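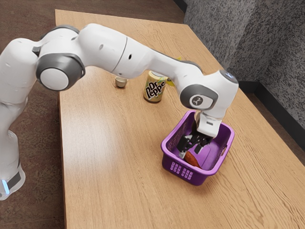
The purple basket, on the table.

21 December 2019

Shortest day tomorrow or tonight, depending on which calendar I believe. The one from Gál Feed says the 22nd and the one in the kitchen says the 21st. Dark by the time I got the chickens in either way.

Up at six. Cold, clear, no wind. The Tistix thermometer in the back room said 57, down two degrees from yesterday, so I moved the small heater off the floor and onto the bench and set it on low. I want the room between 55 and 60 until spring. Last winter I let it go to 48 for most of a week in January and paid for it. The sweet potatoes got hard spots in the middle that never cooked soft, and I didn't find out until I cut into them.

Spent the morning going through the crates. I do this every other Saturday now. I take each one out, turn it over, press the ends with my thumb, and put it in a clean crate. Anything soft goes to the compost. Anything with a nick or a broken end goes in the kitchen pile to eat first. Took about an hour and a half. Three went to the compost, all from the crate nearest the door, and I think the draft is the trouble there. I stuffed an old towel along the bottom of the door and shifted that crate to the other wall.

Weighed the crop again for the notebook. We dug 207 pounds in October. I have not kept good track of what we've eaten or given away, but the shelves look a little better than half full. That should carry us into March if I stop handing them out to everyone who comes by.

The October notes were useful to read back. I had forgotten how wet it was the week we dug. I wrote "mud to the ankles" two days running. We cured them in the upstairs bathroom with the heater going and a pan of water on the floor, ten days, and I complained in the notebook about having no place to take a shower. I would do it the same way again. The skins set well and the fork cuts closed up on nearly all of them.

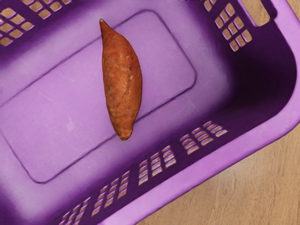 Posted by the Skirnelix Garden Diary
Filed under: Winter storage, Saturday entries

Lunch was soup and the end of the bread. After lunch I drove to Gál Feed for straw and layer pellets. They were closing early and had one person on the register. Straw is up again. I bought two bales and left the third. Stopped at the overlook on Novska Road on the way home to let the dog out. The sign there gives the elevation as 2,003 feet and somebody has scratched out the 3. Snow on the north side of the ridge, none on ours.

Ordered seed in the afternoon, or at least made the list. I will not buy slips next year. The ones I had mailed in May came half dead and only 8 of the first bundle took. I'm going to start my own from what's in the crates. The plan is to pick out good ones of middling size in late February, lay them in damp sand on the heat mat, and pull slips when they get to be as long as my hand. I picked a few to hold back today and put a strip of blue tape on that crate so they don't end up in a pie.

Things I want to change next year, while I remember:

Wider rows. I could not get between them by August.
Move the bed away from the fence. The voles came straight under it.
Dig a week earlier if the forecast looks wet.
Label the crates by row. I meant to this year and wrote it on masking tape, and the tape fell off.

I also went back and forth on whether to keep wrapping them in newspaper. I wrapped half the crop and left half bare. So far I can't see a difference. The wrapped ones take a lot longer to check, and I end up with a pile of shredded paper on the floor every time. I'll probably quit wrapping after New Year's and save the paper for the stove.
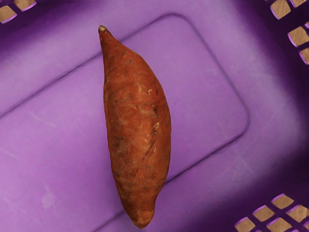
A reader wrote in after my last entry to say that I'm fussing too much and that every check does more harm than good. Her family kept theirs under a spare bed in cardboard boxes all winter and left them alone except to take out what they needed for supper. She says handling bruises them and the bruises are where the rot gets in. I can believe it. I wrote back that I'd try leaving one crate shut until the end of January and see how it compares with the others. I picked the one on the bottom shelf at the back and wrote the date on the lid in marker.

Supper was sweet potatoes from the kitchen pile, baked, with beans and the last of the cabbage. Baked them at 400 for close to an hour. Good, a bit stringy.

Finished the jigsaw after supper. It's the 1,000 piece one of the harbor and there is one piece of sky missing. Looked under the couch and in the vacuum bag.

Back room at 58 when I checked at nine. Heater left on low. Need lamp oil and eggs boxes Monday.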